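Section 4. Recording demonstrations: bag packing

This section covers one recording station from table set-up to upload. It assumes the arms have been installed and homed as described in Section 2 and that the operator has finished the practice tasks in Section 3. Read the whole section before the first session. Most rejected recordings can be traced to steps 4.1 and 4.3.

4.1 Preparing the table

1. Lay the grid cloth over the padded top and pull it toward the far edge until the lines run straight across. Small ripples are acceptable. A fold high enough to catch a fingertip is not.

2. Check that the cloth does not hang over the emergency stop or its cable.

3. Close the curtain behind the table along its full width. Daylight through a gap shifts the exposure of the head camera during the morning, and the change shows up in the recordings.

4. Place the bag first, then the loose objects. Use the object list for the current batch. In Cluna, open Batch and select Objects to see it.

5. Leave enough clear cloth near the robot for both hands to come down without touching anything.

Note: Do not line the objects up. A learning system trained on tidy rows does poorly when an item is turned or leaning on something else. Turn each object by hand between episodes.

4.2 Choosing the object set 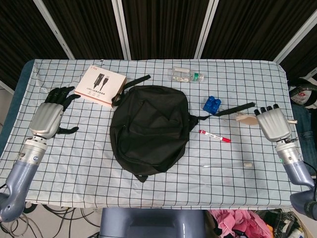 Variety matters more than the number of objects. A set should include shapes that call for different grips, and at least one item that is hard for the cameras. With the black backpack flat in the middle of the cloth, a water bottle on its side, a marker pen and a blue building block already ask for three different hand positions, and the thin transparent rod nearly disappears against the pale grid. Keep an item of that sort in every set. If the operator has trouble finding it on the monitor, the policy will have trouble too, and it needs the examples.

The following apply to all sets:

Bottles must be capped. Use empty ones where the batch allows it.

Do not use anything with an exposed blade or point.

Product boxes may be used with their printing showing. Do not use boxes that carry a shipping label with a name or address.

Straps count as part of the bag. Let them fall where they fall at the start of an episode, unless the batch sheet gives a strap position.

Replace any object that has been crushed or torn since the batch began, and enter the replacement in the log.

4.3 Starting a session

1. Power on the arms and wait until the status panel in Cluna reads Ready.

2. Enter the station code and your operator code. Do not record under another operator's code, even for a single episode. The reviewers at Jendthorpe compare operators to find drift in technique, and mixed codes make that impossible.

3. Open and close each hand fully. Watch the fingers on the monitor and at the table. If a finger lags, stop and run the hand check in Section 2.

4. Open all camera views. The head view must show both hands and the whole of the bag. The chest view must show the mouth of the bag when it is held open.

5. Press Sync. The clocks are matched when the offset figure turns green. If it stays amber after two attempts, restart Cluna and begin again at step 1.

6. Record one test episode and play it back before going on. Delete it afterward.

Caution: Keep people out of reach of the arms from the moment the status panel reads Ready. Objects may be moved by hand only when the arms are in Hold.

4.4 Recording an episode

One episode is one object going into the bag. It begins with both hands clear of the objects and ends with both hands clear again.

1. Press Start and hold still until the tone sounds.

2. Bring one hand to the rim of the bag. Take hold of the upper edge of the back panel, away from the zipper pull.

3. Lift slowly. The front panel should slump forward under its own weight and leave an opening wide enough for the other hand and the object together.

4. Hold the rim steady. Small corrections are fine. Do not shake the bag to open it further.

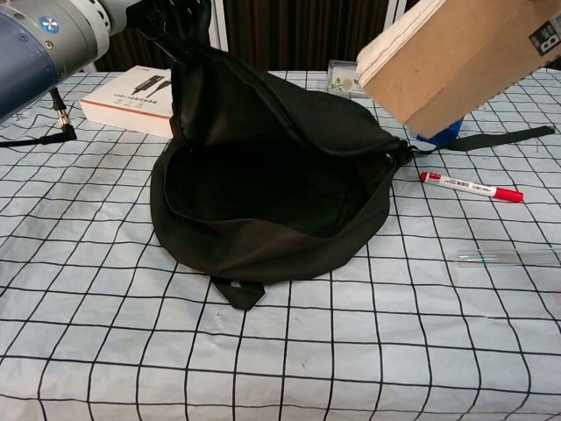 5. With the other hand, approach the object from above and close on it. If the first grasp fails, try again within the same episode. Recoveries are useful and should be kept.

6. Carry the object to the opening and lower it until the fingertips are below the rim. Release there. Dropping from above the rim counts as a failed episode, even when the object lands inside.

7. Withdraw the empty hand first. Lower the rim and let go.

8. Return both hands to the start position and press Stop.

9. Mark the episode Good, Recovered or Failed. Add a short note to any Failed episode, such as "rim slipped" or "strap caught on thumb."

Note: Soft bags never stand open the same way twice. Do not try to reproduce an earlier episode. Work with the shape the fabric takes.

Note: A box is often wider than the opening. Turn it in the hand before it reaches the rim, short side down. If it still will not pass, put it back on the cloth, release it and mark the episode Failed.

Caution: If a strap wraps around a finger or wrist, press Hold at once. Do not pull against it. Free the strap by hand, then discard the episode.

4.5 Between episodes

1. Put the arms in Hold.

2. Take the object out of the bag and place it somewhere new on the cloth, at a new angle.

3. Close the bag loosely and flatten it. Every 4 episodes, turn the bag so that its mouth points in a different direction.

4. Check the cloth. Pull it straight if the hands have dragged it.

5. Release Hold and wait for Ready.

Operators change at the end of each block. A block lasts up to 2 hours. Tired operators lift faster and release early, and both habits carry over into the trained policy. Stop sooner if your Failed count begins to climb.

4.6 What to keep and what to discard

Keep an episode if the object ends up in the bag and every camera recorded from tone to stop. Keep it as well if there was a second or third grasp, a slow approach, or an object nudged on the way past.

Discard an episode if a person's hand entered the work area, if any view froze, if the arms went into Hold, or if the bag slid off the cloth.

Failed episodes are not discarded. They are stored separately and used to train the success detector, so they need the same care with marking as the good ones. An episode marked Good that should have been Failed does more harm than a missing one.

4.7 Uploading

1. At the end of the block, open Review and play the first and last episodes in full.

2. Correct any marks you are unsure of. Once a batch is uploaded, marks can be changed only by a reviewer.

3. Select Upload to Astitside and leave the station switched on until the bar is complete.

4. Compare the episode count on screen with the count in the log. If the two differ, do not delete the local copy. Write both counts in the log and report the difference through the Support tab.

5. Park the arms, power them down and cover the hands.

A batch closes at 1,000 episodes marked Good or Recovered. Cluna stops accepting new episodes at that point and asks for the next batch sheet. Do not reuse the old object list, even if the objects are still on the table.

4.8 Common problems

The hand closes but the rim slips out. Take a deeper hold, with more fabric between the fingers and thumb. If slipping continues, wipe the fingertips with a dry cloth and check them for wear.

The bag lifts off the table with the rim. The lift is too high. Lower until the base rests on the cloth again, then continue. The episode may be kept.

The opening looks solid black in the chest view. This is normal with dark bags. Do not raise the exposure. Use the head view to judge where the object is going.

The pen rolls during the grasp. Approach across the barrel and close the thumb first. Do not tape the pen down.

Sync is lost in mid-block. Finish and discard the current episode, press Sync, and record a new test episode as in 4.3. Episodes recorded before the loss are not affected.

One arm moves later than the other. Stop the session. Stations fitted with the Halás relay need the relay reset first; see Section 6. On all other stations, go directly to the delay test in Section 2.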